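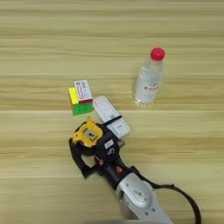 長い映画には途中休憩を入れてほしい。もう何年もそう言い続けているのだが、先月Santonで『Pakzad』を観てからというもの、この主張にすっかり火がついてしまった。休憩の話をすると、たいてい「トイレの問題でしょ」と返される。もちろんそれもある。長尺を観る日の私は昼から水を控えていて、木のテーブルに赤いキャップのペットボトルがごろんと横になっているのを見るだけで、喉のあたりがそわそわしてくる。飲みたい、でも飲んだら後半の山場で席を立つことになる。映画を観る前から体と交渉しているわけで、これはけっこうな損失だと思う。けれど私が休憩を推したい理由の本丸は、もっと映画の中身に近いところにある。

## 『Pakzad』の幕間

Golnar Mousavi監督の『Pakzad』は、全長290分の喜劇である。喜劇で290分! この数字だけで帰りたくなる人の気持ちはよくわかるし、誘った友人には二人続けて断られた。筋そのものは拍子抜けするほど小さい。地方の町で仕立屋を営むパクザードという男が、弟の結婚式のために一着の上着を縫う。採寸のたびに弟の体型が変わり、親戚が口を出し、生地が間違って届き、式の日取りまで動く。それだけの話を、ものすごい粘り強さで転がしていく。

前半の終わり、ようやく縫い上がった上着にパクザードが袖を通してみる場面がある。弟のための服なのに、鏡の中の自分に見とれてしまう。そこへ玄関の呼び鈴が鳴り、彼は慌てて脱ごうとして、脱げない。片腕だけ抜けた格好で扉のほうを振り向いたところで、画面がふっと暗くなり、「休憩 12分」と出る。

場内がどっと沸いた。私も声を出して笑った。そして、その笑いが消えないまま明かりがつくのだ。これがたまらなかった! ふつう映画館で明かりがつくときには物語が終わっている。みんな少し気恥ずかしそうに荷物をまとめ、鞄から取り出した電話に目を落とす。ところがこのときは、客席にいる全員が、片腕を抜いた男を宙ぶらりんのまま抱えている。隣の席にいた知らない女性が、こちらを見て「脱げないですよね、あれ」と言った。私は「脱げませんよね」と答えた。会話はそれきりだったが、映画の途中で知らない人と感想を言い合うというのは、自分の記憶をさらっても初めてのことだった。

ロビーに出ると、売店の列でもみんなその話をしている。呼び鈴を鳴らしたのは誰か。弟だという人、母親だという人、生地屋の集金だという人。私は断然、生地屋派だった(外れた)。席に戻るころには、こちらの体がすっかり後半を待ち構えていて、再開のベルが鳴ったときの静まり方といったら、冒頭よりもずっと深かった。

## 休憩は演出の道具である

休憩に反対する人の言い分でいちばんよく聞くのは、「集中が切れる」というものだ。没入が大事だから、途中で現実に戻されたくない。よくわかる。私だって、切れ目なく引きずり回されるような映画は大好きだし、一晩の出来事をほぼ一息に見せるような作品の真ん中で明かりがついたら、たぶん怒る。

ただ、集中というのは放っておいても切れる。長い映画の中盤、自分がどうなっているか思い出してみてほしい。腰の位置を直し、腕時計の光を気にし、さっき出てきた従兄の名前は何だったかと考え、気づけば夕飯のことを考えている。そういうまだらな集中で観た二時間よりも、一度きちんと手放してから取り戻した二時間のほうが、私にはずっと濃い。

それに、どこで切るかを監督が決められるとなれば、休憩は立派な演出になる。連続ドラマの作り手は、回の終わりに何を置くかに命をかけている。舞台の人たちは一幕の幕切れをどうするかで何週間も悩む。映画だけが、その楽しみを半ば手放してしまった。もったいない! 『Pakzad』の前半は、明らかにあの片腕に向かって組み立てられている。序盤で袖の話がしつこいほど出てくるのも、鏡の位置が何度も映るのも、みんな幕切れのための仕込みで、後半はその「脱げない」をどうほどくかにたっぷり時間を使う。休憩なしで続けて観せられたら、ただの愉快な一場面で通り過ぎていただろう。

主演のTouran Aminiの芝居も、休憩があることで得をしている。彼女が演じるのは仕立屋の隣で帽子を売っている寡婦で、前半はほとんど喋らない。窓越しにパクザードの騒動を眺め、ときどき眉を動かすくらいだ。主演と聞いていたので、私は前半のあいだずっと、いつ出番が来るのかと思っていた。ところがロビーで立っていると、頭に浮かんでくるのはあの眉なのである。彼女は全部見ていた。では何を思っていたのか。後半の最初の台詞が彼女のものだと知ったとき、私は座席の上で小さく跳ねた。あの沈黙は、十二分のあいだに客席で熟成させるために置かれていたのだと思う。監督がそう語ったのを読んだわけではないけれど、私はそう信じている。

## 笑いには息継ぎがいる

とりわけ喜劇に休憩を、と言いたい。笑うのは体力を使う。大げさではなく、頬が痛くなり、腹筋がくたびれ、だんだん同じ強さの冗談に同じ強さで反応できなくなってくる。長い喜劇が「後半だれる」と書かれるのを何度も読んできたが、だれているのは映画よりも先にこちらの頬かもしれない。そう考えると、これまで星を減らしてきた何本かに、ちょっと謝りたくなる。

笑いが伝染するものだということも関係している。最初のうち、客席はまだ他人の集まりで、ひとりだけ大声で笑うのは勇気がいる。『Pakzad』の前半も、はじめの一時間はくすくす程度だった。それが休憩で顔を見合わせ、列に並び、同じ謎について喋ったあとでは、笑い声の出方がまるで違った。後ろのほうの席に、しゃっくりみたいな笑い方をする男性がいて、後半はその人が笑うたびに周りもつられて笑っていた。前半にもいたはずなのに、私は気づいていなかった。

家で観るのではこうはいかない。私はNollideckにも加入していて、深夜に古い喜劇をつまみ食いするのが大好きだし、好きなところで止められるありがたさも知っている。だが、あの一時停止は自分の都合だ。お湯が沸いたから止める、宅配が来たから止める。作り手が「ここで息をして」と差し出してくれる切れ目とは別のものだし、止めた先に、同じ片腕を抱えた人たちが待っていてくれるわけでもない。

## 劇場の事情のこと

劇場側が渋るのはわかっている。休憩を入れれば一日に回せる本数が減りかねないし、扉の開け閉めにも人手がかかる。Santonは小さな館で、『Pakzad』の日は一日に2回しか上映できなかったそうだ。それで料金は通常と同じ2,000円。時間あたりで割れば冗談のような安さで、もう少し取ってくれてもいいのにと思いながら払った。

そのかわり、あの日の売店はにぎわっていた。私もコーヒーと焼き菓子を買い、ついでに前から迷っていたパンフレットまで買った。上映前なら買わなかったと思う。まだ好きかどうかわからない映画のパンフレットに手は伸びないし、終映後は電車の時間が気になってしまう。ちょうど好きになったところで売り場の前に立たされるのだから、こちらとしては抵抗のしようがない。これで収支が合うと言い切れるほど私は商売に詳しくないが、長尺の作品だけでも試す価値はあるはずだ。

そして休憩は、長い映画を敬遠している人への招待状にもなる。腰が悪い人、体調に不安のある人、じっと座っているのが苦手な人。うちの母は映画好きだったのに、三時間を超えるものには行かなくなって久しい。「途中で立つと悪いから」と言う。休憩があると伝えたら、じゃあ次は行こうかしら、とあっさり言った。なんだ、それだけのことだったのか。

11月にはJiltis映画祭で、長尺の喜劇ばかりを集めた特集が組まれると聞いている。全作品に幕間を設けるのかどうか、まだ発表はない。どうか設けてほしい! 切れ目の用意されていない作品なら無理にとは言わない。真ん中で乱暴に切られるのは私も嫌だ。けれど、切れ目ごと作られている映画を、切れ目なしで上映するのだけは勘弁してもらいたい。『Pakzad』もぜひ呼んでほしいし、呼んでくれたら母と行く。呼び鈴を鳴らしたのが誰なのかは、母にはまだ教えていない。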